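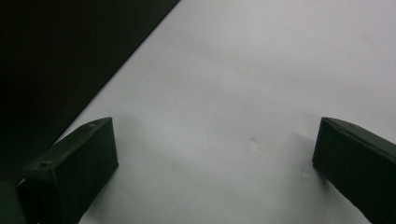
**Yamila Godoy**
Engenheira de produto, instrumentação hidrometeorológica

# Zuvar P-20: pluviômetro de pesagem para eventos extremos

O Zuvar P-20 é um pluviômetro de pesagem destinado a redes de monitoramento climático que precisam registrar chuvas de alta intensidade sem a subestimação típica dos modelos de báscula. O instrumento mede a massa acumulada no recipiente interno por meio de uma célula de carga e converte o valor em altura de precipitação a cada minuto. Não há partes móveis no caminho da água.

O modelo substitui o P-8, cuja fabricação foi encerrada em fevereiro. Os suportes de fixação são os mesmos. O cabo de sinal mudou e não é intercambiável.

## Princípio de medição

Em básculas convencionais, parte da água que entra durante o movimento da concha deixa de ser contabilizada. O erro cresce com a intensidade e afeta justamente os minutos que mais pesam no cálculo de índices de extremos, como a precipitação máxima em curta duração. A pesagem contínua elimina essa fonte de erro, mas introduz outras duas: o ruído provocado pelo vento sobre o recipiente e a deriva térmica da célula.

O firmware trata o ruído com um filtro de mediana seguido de um limiar de acumulação. A deriva térmica é corrigida por um sensor de temperatura colado ao corpo da célula - a curva de correção é individual e fica gravada na memória do instrumento. Ao trocar a célula é obrigatório carregar a curva nova.

## Especificações

| Parâmetro | Valor |
|---|---|
| Área de captação | 500 cm² |
| Intensidade máxima | 20 mm/min |
| Intervalo de registro | 1 min, configurável |
| Altura do corpo | 88 cm |
| Saídas | SDI-12, RS-485, pulso |
| Alimentação | 9 a 28 V CC |
| Material do aro | alumínio anodizado |

A saída de pulso existe para compatibilidade com registradores antigos. Ela emula uma báscula e herda a resolução temporal do registrador, de modo que a intensidade por minuto deve ser lida somente por SDI-12 ou RS-485.

## Instalação

O aro de captação deve ficar nivelado e livre de obstáculos. Como regra, a distância até qualquer obstáculo deve ser de pelo menos duas vezes a altura deste acima do aro. Em terreno exposto, recomenda-se o quebra-vento Gitico, fornecido à parte, com as lâminas articuladas na altura do aro.

1. Fixar a base em bloco de concreto com os quatro chumbadores fornecidos.
2. Nivelar a base pela bolha interna antes de colocar o recipiente.
3. Conectar o cabo de sinal e só depois a alimentação.
4. Aguardar a estabilização térmica e executar a tara pelo comando `ZT`.
5. Verter o volume de verificação e comparar a leitura com a massa conhecida.

O passo 5 deve ser repetido após qualquer transporte da célula. A diferença admitida consta do certificado que acompanha cada unidade.

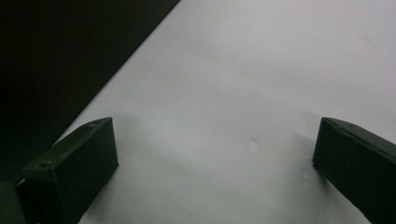 O esvaziamento do recipiente é manual na versão padrão. O registrador emite um aviso quando a ocupação chega a 80 % da capacidade, e a partir desse ponto a estação deve ser visitada antes do próximo período chuvoso. A versão com sifão automático (sufixo S) dispensa a visita, mas marca como suspeitos os minutos em que o sifão está ativo. Quem calcula séries de máximos deve tratar essas marcas de forma explícita.

## Tratamento dos dados

Os arquivos são gravados em texto separado por ponto e vírgula, com horário em UTC. Cada linha traz acumulado bruto, acumulado filtrado, temperatura da célula e um código de qualidade. O acumulado bruto nunca é sobrescrito - o reprocessamento com outro limiar pode ser feito a qualquer momento.

O pacote Babaei, distribuído com o instrumento, calcula totais diários, percentis por estação do ano e máximos em janelas móveis. Não faz preenchimento de falhas. Para comparar séries do P-20 com séries históricas de báscula é necessário um período de operação em paralelo no mesmo local; sem ele, o salto introduzido pela troca de instrumento pode ser confundido com uma tendência climática.

Amancay Espinoza, da equipe de calibração, mantém a nota técnica sobre homogeneização. A versão vigente é de 14 de novembro de 2023 e pode ser solicitada junto com o orçamento.

## Itens fornecidos

- corpo, aro e recipiente interno
- célula de carga com certificado individual
- cabo de sinal de 10 m
- chumbadores e gabarito de furação
- licença do pacote Babaei para uma estação

## Opcionais

- quebra-vento Gitico
- sifão automático (sufixo S)
- aquecedor de aro para locais com neve ou granizo frequente
- registrador Prudis, com modem celular e gabinete vedado

O aquecedor de aro não pode ser alimentado pela mesma linha do registrador. A fonte é dimensionada conforme o local e deve constar do pedido. Para redes com mais de uma estação, indicar também o endereço SDI-12 desejado para cada unidade; na falta dessa informação, todas saem de fábrica com o endereço 0.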